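사내 문서관리체계 개편 제3차 실무회의 회의록

일시: 2022. 10. 19. (수) 14:00
장소: 본관 소회의실
작성: 총무팀
참석: 총무팀, 품질팀, 구매팀, 정보시스템팀, 타카기 사업부(Tatsuya Oshima, 원격 참석)
불참: 영업지원팀 (서면 의견 제출)

1. 전차 회의 조치사항 확인

1-1. 문서번호 체계 초안
총무팀이 배포한 초안에 대하여 품질팀과 구매팀의 검토 의견이 접수됨. 부서코드를 두 자리에서 세 자리로 확장하는 안은 이견 없음. 연도 표기는 네 자리로 통일하기로 하였으며, 기존 두 자리 표기 문서는 소급 변경하지 않음.

1-2. 보존연한표 개정
법정 보존 대상 문서와 사내 규정에 따른 문서를 한 표에 섞어 기재한 부분이 지적되어 분리 작성함. 분리본은 공용 폴더에 게시 완료. 계약서 부속 서류의 연한이 본 계약서와 다르게 기재된 항목은 미정리 상태로, 구매팀에서 정리 중.

1-3. 구형 서가 처분
처분 품의 반려됨. 사유는 자산대장상 수량과 품의서 수량의 불일치. 총무팀에서 대장 정비 후 재상신.
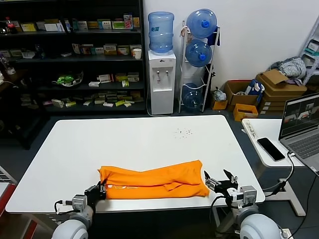 2. 문서관리 시스템 선정

2-1. 후보 제품 비교
정보시스템팀에서 Jetora와 Catside 두 제품의 비교 결과를 보고함. 평가항목은 54개이며 필수항목과 선택항목으로 구분함. Jetora는 결재선 변경 이력과 열람 권한 상속 기능에서 요구사항을 충족함. Catside는 전문 검색 속도가 우수하나 폐기 승인 절차를 별도 개발하여야 함.

2-2. 품질팀 의견
개정본 배포 시 구판이 자동으로 열람 제한되는 기능은 필수로 분류하여야 함. 현 비교표에는 선택항목으로 되어 있어 수정을 요청함. 정보시스템팀 수용.

2-3. 구매팀 의견
두 제품 모두 유지보수 요율의 산정 기준이 견적서에 명시되어 있지 않음. 기준 금액이 초기 도입가인지 갱신 시점 정가인지에 따라 차기 연도 예산이 달라지므로 서면 확인이 필요함. 사용자 수 증가 시 단가 구간도 함께 확인하기로 함.

2-4. 타카기 사업부 의견
Oshima 담당은 일본어 문서의 색인 품질을 별도로 시험할 것을 요청함. 한자와 가나가 혼용된 품명에서 띄어쓰기 유무에 따라 검색 결과가 달라지는 현상이 현행 시스템에서 반복되고 있음. 시험용 문서는 타카기 사업부가 제공하되 거래처명은 삭제 후 전달함.

2-5. 결정
수정된 비교표로 재평가를 실시하고 차기 회의에서 우선협상 대상을 확정함. 영업지원팀이 서면으로 요청한 모바일 열람 기능은 선택항목으로 유지함.

3. 종이 문서 전산화

3-1. 진행 현황
외부 용역사 Grostano가 1차분 스캔을 완료하여 납품함. 1차분은 약 2000건으로, 총무 및 구매 문서에 해당함. 검수는 표본 방식으로 진행하였으며, 부적합 사유는 페이지 누락, 기울어짐, 뒷면 비침으로 분류됨.

3-2. 부적합 처리
페이지 누락은 전량 재작업 대상임. 기울어짐은 문자 인식에 지장이 없는 경우 수용함. 뒷면 비침은 얇은 용지에 양면 인쇄된 전표류에 집중되어 있으며, 흑백 대신 회색조로 재스캔하는 방안을 용역사가 제시함. 파일 용량 증가분을 정보시스템팀이 산정한 후 수용 여부를 결정함.

3-3. 철침 제거 및 원본 복원
스캔을 위해 분리한 원본을 다시 묶는 작업이 계약 범위에 포함되는지에 관하여 해석 차이가 있음. 구매팀은 과업지시서의 '원상태 반납' 문구에 포함된다고 봄. 용역사는 상자 단위 반납으로 이해하고 있음. 구매팀이 공문으로 회신을 요청하기로 함.

3-4. 색인 입력
색인 필드는 문서번호, 제목, 생산부서, 생산일자, 보존연한, 비밀등급, 관련계약번호의 7개로 확정함. 관련계약번호는 해당이 없는 경우 공란으로 두며 임의 문자 입력을 금지함. 생산일자가 불명확한 문서는 결재일자로 대체하고 비고에 표시함. 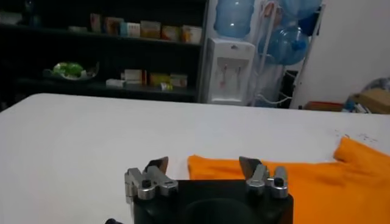

3-5. 2차분 일정
2차분은 품질 문서를 대상으로 함. 품질팀은 외부 심사 대응에 필요한 문서의 반출을 심사 종료 후로 미루어 줄 것을 요청함. 이에 따라 교정성적서와 부적합 보고서를 후순위로 조정하고, 폐지된 절차서부터 반출함. 반출 상자에는 인수인계 번호를 부착하며 번호는 총무팀에서 일괄 발급함.

4. 열람 권한 및 비밀등급

4-1. 등급 구분
현행 네 단계를 세 단계로 축소하는 안을 논의함. '대외주의' 등급과 '사내한' 등급의 취급 방법이 실제로 동일하여 통합에 무리가 없다는 의견이 다수임. 품질팀은 고객사 도면의 경우 계약상 별도 표기가 요구되므로 통합 등급 내에 부가 표기를 둘 것을 제안함. 채택.

4-2. 퇴직자 및 전보자 권한
전보자의 이전 부서 열람 권한이 회수되지 않은 사례가 보고됨. 원인은 인사발령 자료와 계정 정보의 연동 주기가 다른 데 있음. 정보시스템팀에서 연동 주기를 일 단위로 변경하고, 변경 전까지는 총무팀이 발령 통보 시 정보시스템팀을 수신처에 추가함.

4-3. 외부인 열람
감사 및 심사 목적의 외부인 열람은 기간 한정 계정을 사용함. 출력과 내려받기는 차단을 원칙으로 하며, 예외는 해당 부서장의 승인을 요함. 승인 기록의 보관 주체는 계정 발급 부서로 함.

5. 규정 개정

5-1. 문서관리규정
용어 정의에서 '원본'과 '정본'의 구분이 모호하다는 의견이 있었음. 전산화 이후 스캔본의 지위를 정하지 않으면 원본 폐기 절차를 진행할 수 없으므로, 해당 조항은 법무 자문을 거쳐 확정함. 자문 회신 전까지 스캔 완료 문서의 원본 폐기는 전면 보류함.

5-2. 서식
문서 폐기 신청서의 결재란을 축소하고 폐기 방법란을 추가함. 파쇄, 용해, 전자적 삭제 중에서 선택하도록 하며 복수 선택을 허용함.

6. 조치사항

비교표 수정 및 재평가: 정보시스템팀
유지보수 요율 산정 기준 서면 확인: 구매팀
일본어 시험용 문서 제공: 타카기 사업부
회색조 스캔 용량 산정: 정보시스템팀
원본 복원 범위 관련 공문 발송: 구매팀
2차분 반출 목록 작성: 품질팀
원본 및 정본 정의 법무 자문 의뢰: 총무팀
서가 자산대장 정비 및 품의 재상신: 총무팀

7. 기타

회의자료는 회의 전일까지 공용 폴더에 게시함. 당일 배포 자료는 보고 안건으로만 취급하고 의결 대상에서 제외함.
차기 회의 일정은 재평가 완료 후 총무팀에서 별도 통지함. 본 회의록에 대한 정정 요청은 배포 후 2일 이내에 총무팀으로 제출.

붙임: 평가항목 비교표, 1차분 검수 결과표, 보존연한표 분리본. 끝.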